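Visis moves its members on to new wallet-sized cards

Visis, the chain of climbing and fitness centres, has taken delivery of 1611 new membership cards, made by the card printer Culleno. The cards replace the paper passes that members have been showing at reception, and they will be handed out at all sites by the end of September.

The job was meant to be a simple one. Visis asked for a standard plastic card in dark green with a white logo, a member number and a barcode on the back. The first proofs looked fine on screen, but when sample cards were run the green came out close to black and the barcode would not scan on the older readers at the Cudness centre.

Culleno changed the artwork so that the barcode sits in a white panel with a wider margin on each side. The green was lightened and a matt finish was used in place of the gloss, which had been showing scratches after a few days in a wallet. A second set of samples went out the following week and was tested at each front desk before the full run was approved.

"The readers were the problem, more than the cards," said Lempi Huttunen, who looks after membership at Visis. "We have three different models and they all like something slightly different. Once the panel went in, every one of them picked up the number first time."

Of the total, 873 are ordinary adult cards. The rest are split between junior cards, off-peak cards and a small batch of staff passes, which are printed with a photo and have a slot punched in the short side for a lanyard. Junior cards carry the same barcode but have an orange stripe across the front, so that staff can see at once who needs an adult with them on the climbing wall.
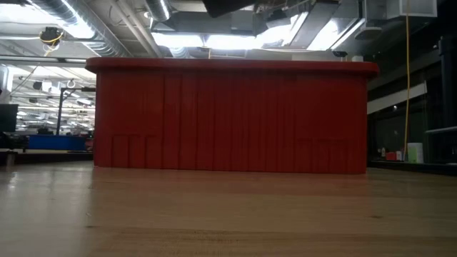 Will members have to pay for the new card?

The first card is free and comes with the membership. A lost or damaged card costs 2 pounds to replace, and the new one can be printed at reception while the member waits.

Each centre now has a small desktop printer for this purpose, supplied with blank cards that already have the green background and logo on them. Staff only need to add the name, number and barcode. Huttunen said this had been one of the main reasons for changing supplier – under the old arrangement a replacement pass was sent by post and could take more than a week to arrive.

The data for the main run was sent over as a single spreadsheet, and a fair amount of time went into cleaning it up. Some members had joined twice under different email addresses, and a number of surnames with accents had been saved wrongly in the old booking system. Liudmyla Hrynyshyn, who handled the order at Culleno, went through the list with the Visis office before anything was printed.

"It is much cheaper to fix a name in a spreadsheet than on a finished card," she said. "We sent back a list of queries and they had it answered in a couple of days."

The cards have been packed by centre and in surname order. Almost 900 are going to the Derkach Road site, which is the largest of the group, and reception there will have an extra desk open in the evenings for the first fortnight. Members should bring their paper pass or some other proof of who they are. Parents can collect on behalf of children on the same membership.

Paper passes will still be accepted until the end of September, after which the entry gates will only read the new barcode. Members who use the phone app can carry on doing so, as the app shows the same number as the card.

Visis is also looking at a gift card for the winter, to be sold at reception in a folded card wallet. Culleno has made up two designs, one in the same green and one in silver, and a choice is due to be made once the membership cards are all out.

Members who have moved house or changed their name are asked to tell their centre before they collect.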